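# Old office tower, no cooler on the CPU: keep it or strip it?

**gbozsik** wrote:

Good evening to all. I am new in this section, so please be patient with my English.

My brother-in-law closed his small office in June and gave me a desktop tower. I want to make from it a computer for storing family photos. The fan and the heatsink are already off the processor, and I must decide what to buy before I order a cooler. My budget is small, I would not like to spend more than 231 for everything, with the disks.

My questions:

- Is it worth to keep the power supply?
- Which cables should I replace first?
- Do I have to take the board out to clean the case well?

**hauwa_o** wrote:

Welcome, Géza. It is difficult to answer without seeing the inside. Can you show us the board with the side panel off? Please also write down what is on the power supply label.

**gbozsik** wrote:

Side panel is off, the case is lying down.

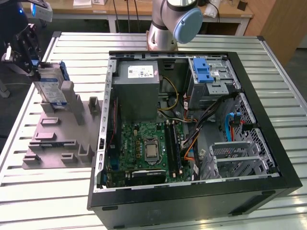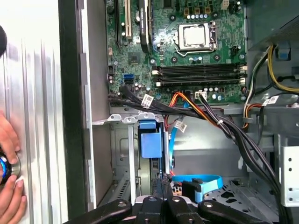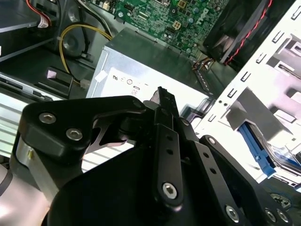
Veronika Dudás thinks the power supply should go before anything else, whatever the label promises. A unit that worked in an office for many years has tired capacitors, and a photo archive is the last place where you want to find this out. She had a Nureo unit that failed and took 2 hard drives with it. She asked me to write this here, her account is still locked.

**otto_s** wrote:

I don't agree with Veronika. Old does not mean bad. Test it first with a meter and a load, and listen if the fan makes noise. If the voltages are steady, I would keep it for a file machine that runs 3 hours in a day. I have an old Cesham in the garage which is still fine.

What I would change is the SATA cables. They are cheap, and a loose one gives you errors that look like a dying disk. I lost a whole weekend with this once.

**hauwa_o** wrote:

Ottó, a meter shows you the voltage today only. For photos I am with Veronika. But I agree about the cables.

Géza, for the cleaning: you don't have to remove the board. Take out the graphics card, use a soft brush and short bursts of air, and hold the fan in the power supply so it does not spin. Old thermal paste comes off with isopropyl alcohol and a coffee filter. Don't push the paste into the socket.

**sandor.g** wrote:

One more thing about the cooler. Measure the distance between the mounting holes before you order! I bought an Akpan cooler by the photo in the shop and it was 6 mm too wide, and the seller did not take it back. Also please don't lift the processor out if you don't need to. With the lever closed it is safe where it is.

**gbozsik** wrote:

Thank you, this is very useful. I will measure the holes tomorrow. About the power supply I am still not decided. Ottó, what load do you use for the test? I have only a multimeter and some car bulbs.

**otto_s** wrote:

Car bulbs are good. Put one 21 W bulb on the 12 V line, unplug everything from the board and the drives first, and leave it for half an hour. Write here what you measure. And don't open the power supply itself, please, the big capacitors inside can hurt you.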